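# Setting Up a Shared Workroom: Layout, Storage and Cleanup

Project report, Whitcombe workshop course
Oct 3, 2024

## 1. Background

Our group was asked to pick a room that several people use at once and find out why it never stays tidy. We chose the big workroom in the Seneck building. It has a high ceiling with exposed beams, a good amount of daylight, and desks that have been pushed wherever there was an outlet. The room was handed over to the course in May with no plan for where anything should go.

The people who use it do very different jobs. Some sit at a desk most of the day. Others make display pieces with artificial flowers and greenery, and that work spreads out fast.

## 2. What we wanted to find out

- Which items end up on the floor, and how long they stay there
- Whether desk space or storage space is the real shortage
- If a short cleanup at the end of a session makes any difference the next day

## 3. Method

We visited the room over 4 weeks and wrote down every item that was out of place at the end of a session. An item was "out of place" if it was on the floor, on a chair, or on a desk where it was not being used. This gave us 239 entries. We also drew a floor plan and asked users to mark where they normally stood or sat.

The budget was 2000 dollars. Most of it went to shelving from Flutik, and the rest paid for bins and labels from Bumari.

## 4. The room in use

During a normal session the desks fill up first. The kettle lives on one of them and takes up more room than it should, once you add the cups and the space people leave around it. After that, work moves to the floor. People lean over or kneel by whatever they are making and put small pieces down within reach. 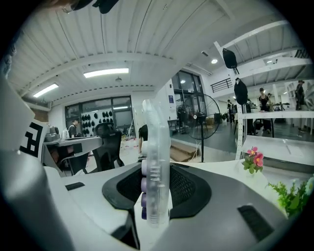
The floor was the worst area in our log. Small loose parts made up the largest group of entries, and they were also the ones most likely to still be there at the next visit. Chairs came second. An office chair next to a desk gets used as a shelf as soon as its owner stands up.

The flowers and foliage were a separate problem. Stems do not stack, and they catch on each other in a deep box. Users told us they left them out on purpose so they would not get crushed.

## 5. Changes we made

We moved the shelving closer to the middle of the room. Before this, the nearest shelf was a long walk from the floor area, and people saved up their trips until the end. Small parts got shallow bins with a label on the front and on the lid. The stems went into tall open buckets, sorted by color, with greenery kept apart from blossoms.

The kettle was harder. We suggested a side table by the wall, but the outlet there was already in use. In the end it stayed on a desk and we marked off a corner for it with tape.

We also asked everyone to stop work ten minutes early and clear the floor before the desks.

## 6. Results

The floor improved the most. In the last week we logged far fewer loose parts, and most were near the bins. The buckets worked well, although the green one fills up quickly and needs a second next to it. Chairs did not change much. We had no fix for them other than asking.

The early stop was kept on most days - less so when a group had a deadline.

## 7. Problems with the study

Users knew we were writing things down, and some of them tidied up when we walked in. We also counted a handful of screws as one entry on some days and as separate entries on others, so the totals for small parts are not reliable. The log sheets should have had a rule for this from the start.

## 8. Next steps

The room needs one more outlet on the side wall so the kettle can move. We would also like to run the log again later in the term, with a different group writing it up. The floor plan and log sheets are in the course folder under project number 2465.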